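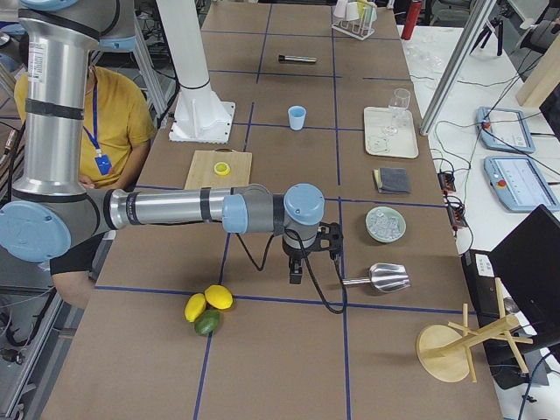

Our project looked at how much packaging waste a small town produces and how much of it gets recycled. We chose Clallomdale because it has one transfer station and keeps weekly records. Most of what we tracked was corrugated board. Many people get rid of it as soon as a box is empty, but flat brown cardboard has other uses, such as storage or covering a floor while painting. We counted reuse of this kind separately from recycling, which made our survey longer than planned.

Method

We sent a two-page survey to 646 households and got 112 back. We asked how many boxes came into the home in one week, what size they were, and where they went afterward. We also visited the Gruber transfer station on 2 mornings and watched the cardboard bin being filled. The survey closed on August 14, 2015.

Results

Trash was the most common answer for boxes with food stains or a plastic lining. Clean boxes mostly went to the station or were kept at home. Of the households that replied, 31 said they had reused at least one box — usually for storage, moving or covering a floor while painting. Homes on Plirkance Road reported the least recycling. They are the farthest from the station and have no curbside pickup.

Problems

People did not agree on what a "medium" box was. We should have printed measurements on the form. Several surveys had the second page left blank, and we used only the first page of those.

Next steps

The Pristar apartments were left out because we did not have unit numbers. We plan to survey them in September with a shorter form.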